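Larden Kitchen Demonstrations: Frequently Asked Questions

Last updated 18 October 2021

What am I being asked to do?
You steer a two-armed robot by remote control through a short kitchen job, such as clearing a plate. Each run is saved as one demonstration. Larden is the simulated kitchen, so you won't need a robot at home.

Do I need experience?
No. New operators do 10 practice runs in Pal, our training room, and none of them are kept.

How many runs are in a set?
A full set is 200. You can stop at any point and pick it up again later.

Can I put a plate in the sink with food still on it?
Yes, if the task card says "move plate to sink". Food only has to come off first when the card asks for it. Set the plate down flat on the basin floor and let go before you end the run.
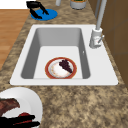
Larden sink task, with the red-rimmed plate in the basin.

Do I have to turn the tap on?
Only for rinse tasks. These were added in August and have their own cards.

What if I drop something?
Keep going if you can reach it. A clean recovery is useful to us. If it lands on the floor, press Discard and start over.

Why was my run rejected?
The usual causes are long pauses, arms bumping each other and ending the run too early. The reason is listed beside the run in your Clolleo account.

Can I use a mouse?
No. Hand controllers only. A mouse can't set the wrist angle properly.

Can I guide a real arm by hand instead?
Yes, at our Lullimstead workshop, which has 23 places per intake. Bookings are made through Clolleo.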